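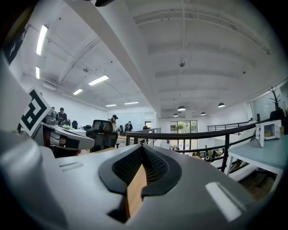

What an open day can and can't show

Grendano opened its office to visitors in July, and I went on the 2 p.m. tour because Akua Issahaku had a spare place. I teach shop at a middle school and had never stood near a working robot project. What I got was people holding grippers by hand. I think that was the right thing to show us, though some in my group were let down.

Elikem Kwofie ran our session. The hand-held grippers record what a person does when picking something up, and the recordings are used later to train a robot arm. He said they had collected 823 usable recordings and thrown out another 300. He gave both figures without being asked, and I wish more companies did that.

A man in our group, Rawiri Dunstan, had driven in from Elbridge expecting arms that moved by themselves. He said so, politely. Elikem told him the arm was at another site and would not be shown until it could do a job twice running. Rawiri thought that was an excuse. I don't. I have been to fairs where a robot waves and pours a drink, and I came home knowing nothing about how it was done or how often it spills.

The visitors got turns of five minutes. I was bad at it. You have to slow down, close the fingers sooner than feels natural, and keep your wrist from rolling — all things I tell twelve-year-olds about hand tools. Mansa, Akua's daughter, was much better than either of us.

My complaint is a different one. Nothing was said about who does this work all day, or what they are paid. When I asked, Ewurabena Essien from the front office said she would email me. She did, with a link to the jobs page, and the jobs page gave no wages. If a company wants the public to see the labor behind its machines, and I believe this one does, it should put the pay on the sign-in table next to the name tags.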